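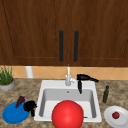 Watching Turtles on Vacation (Without Bothering Them)

An explainer for young travelers, ages 7 to 11

Have you ever been on vacation somewhere warm, by the sea, and seen a sign that says TURTLE WATCH TONIGHT? Families write to us all the time about signs like that one, and quite often it's the children who do the writing, which makes us very happy. They want to know if they can go. They want to know if they can hold a baby turtle, and if it's true that you have to walk along the beach in the dark, and whether a turtle bites. So we decided to sit down and answer the whole lot in one place, and if it gets a bit long, well, get yourself a drink and come back.

Why do turtles come to the beach at all?

Sea turtles spend almost their whole lives in the water. They eat there, they sleep there, and they swim enormous distances. One mother turtle that nests on Pridau, an island we visit every summer, was fitted with a little tracker on her shell, and she swam 3094 miles before she came to the end of her trip. Imagine doing that with no snacks packed and no one to tell you which way to turn!

But there is one thing a sea turtle can't do in the sea, and that is lay eggs. A baby turtle growing inside its egg needs air, and the air gets to it through the shell. If the egg was under water, the baby couldn't breathe. So the mother has to haul herself up onto dry sand, usually at night, and dig a hole with her back flippers. She's very strong in the water, but on land she is slow and heavy and she has to stop and rest a lot. It can take her an hour or more to do the whole job, sometimes a good deal more.

Lots of females go back to the same stretch of coast where they hatched, years and years before. Scientists think they use the Earth's magnetic field to help them find it, a bit like having a compass tucked inside their heads. Isn't that something?

What does the mother do?

First she crawls up past the line where the high tide reaches. Then she sweeps away the loose sand to make herself a sort of shallow bed, and after that she digs a deeper hole for the eggs, scooping with one back flipper and then the other. She can't see what she's doing back there, so she does it all by feel. The eggs are round and white, and look a lot like ping-pong balls, only softer, so they don't crack when they drop on top of each other. There might be a hundred or so in one nest.

When she's done she fills in the hole, pats it down, throws sand all over the place so it's hard to tell where the nest is, and goes back to the sea. She doesn't stay to look after the eggs. That might sound a little sad to you, but it's how turtles have done it for millions of years, and the warm sand does the babysitting for her.

You may also see water running from her eyes. People used to say she was crying. She isn't! Turtles take in a lot of salt with their food and their drinks of seawater, and they get rid of the extra salt through their eyes.

So why are there rules?

Think about the last time you were trying to do something difficult, like a big jigsaw puzzle, or tying your laces when you had only just learned how. Now imagine thirty people standing over you with flashlights, whispering and pointing. You might give up and walk away. A mother turtle may do exactly the same. If she gets a fright while she is coming up the beach, she may turn around and go back into the water without laying, and then she has to try again later, when she's more tired.

Once she has begun to drop her eggs she tends to settle, and that is the moment when a good guide will let a small group come up quietly behind her. Behind her is the important bit. She mustn't see you.

On Flelis, which is the next island over from Pridau, the wardens keep a book of every nest they find. Last season they wrote down 1042 nests on the whole island. On the beach called Mets, which has no hotels and no street lamps, there were 678 of them. Mets is not even a long beach. It's just very dark, and turtles like that.

Why is light such a problem?

Baby turtles usually hatch after the sun goes down, when the sand has cooled. They wriggle up to the top all together, and then they have to find the sea. How would you find the sea, if you had never seen it and you were two inches long? What they do is head for the brightest, most open part of the view, low down. On a wild beach that is the sky over the water, where the moon and the stars shine on the waves. Behind them are the dunes and the bushes, and those are dark.

Now put a beach bar with colored lights behind the dunes. Oh dear. The babies turn around and crawl toward the bar, and they can end up in a parking lot, or too worn out to swim.

This is why we ask every family that travels with us to close the curtains at night if their room faces the sea, and to turn off the balcony light. It only takes a second, and children are usually much better at remembering it than grown-ups are. (We don't mind at all if you remind them.)

Can I hold a baby turtle?

We get asked this more than anything else, and we do understand why. They're tiny and they have serious little faces, and anyone would want to. But the answer is no, and we'd like to tell you why properly.

Baby turtles start out with a small store of energy left over from the yolk of the egg. They need it for the crawl and for a long swim out to deeper water. If they're kept in a bucket all afternoon so that visitors can have a turn at letting one go, they flap and paddle and use it up. Some places sell tickets for this. The people buying the tickets nearly always mean well, and they go home thinking they've helped, but we won't book it for anyone.

There are also places that keep bigger turtles in shallow tanks for people to pick up and take photos with. Turtles can be scared or hurt by being handled, and they can carry germs that make people ill. We don't book those either.

A real rescue center is another matter. They take in turtles that have been hit by boats or caught in fishing line, and they try to get them back to the sea. You can often look in through a window or over a rail, and ask as many questions as you like. The one at Menus has a long wall where children pin up their drawings, and the last time we were there it had 419 of them on it, including a very good one of a turtle wearing a hat.

What should I bring on a turtle walk?

Dark clothes, with long sleeves if there are mosquitoes. Shoes you don't mind getting sand in. Water to drink. No flashlight, unless it's a red one and your guide has said you may use it, and no camera flash at all. Sneakers that light up when you walk should stay in your room, please!

You will need patience too, and quite a lot of it. Some nights you sit on the sand for two hours and the only thing that comes out of the sea is seaweed. Turtles don't know that you have a plane to catch. But you'll see more stars than you ever do at home, and you may hear the fish jumping, and there's often hot chocolate in the wardens' hut afterward.

What can I do in the daytime?

Plenty! Fill in any holes you have dug before you leave the beach, and knock down your sandcastle too, even if it's a beauty. A hole that comes up to your knee is a deep pit to a baby turtle. Pick up your trash, and somebody else's if a grown-up says it's safe to touch. Move beach chairs back from the sand at night. If you see sticks and string around a patch of sand, there's probably a nest underneath, so walk around it and don't stick an umbrella pole in there.

And if you find a turtle by yourself, a big one or a little one, stay back, stay quiet, and send a grown-up to phone the wardens. The number is usually on a board where the path meets the beach.

Words to know

Clutch: all the eggs that a mother lays in one nest.

Hatchling: a baby turtle that has just come out of its egg.

Warden: a person whose job is to look after a wild place and the animals that live there.

Nesting season: the months when turtles come ashore to lay. On Flelis and Pridau it starts in June, and the last hatchlings are usually away by the end of September.

If you go on a turtle walk this summer, please write and tell us how it went, even if it was only seaweed.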